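Household Notes: Closing Out the Summer Bedding

2021-03-15

The purpose of this entry is to set out the arrangements I have adopted for the change of season in a two-bedroom unit at Cillton. Readers who followed the earlier entry on blanket storage will recognise the general approach.

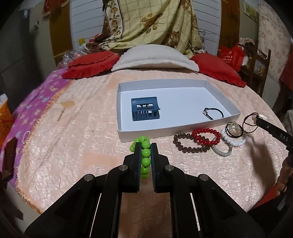
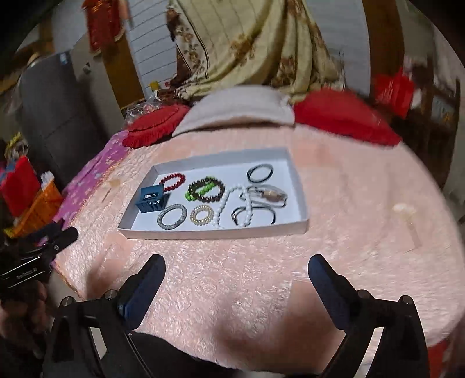

Washing and airing

Quilted spreads are washed separately on a gentle cycle and dried flat, out of direct sun. Fringed edges are combed by hand while damp. The Pasten laundromat charges by weight and its large machine is to be preferred for anything wider than a double. Fleecy blankets should not be put through the dryer under any circumstances.

Storage

Cotton bags were ordered from Navickas at a cost of $90, including delivery. Each bag is labelled with the colour of its contents and the month of washing. Cedar blocks are renewed every April.

Items not retained

Surplus linen in sound condition is taken to the Drekthorpe op shop, which accepts doonas only if they are bagged. Pillows are not accepted.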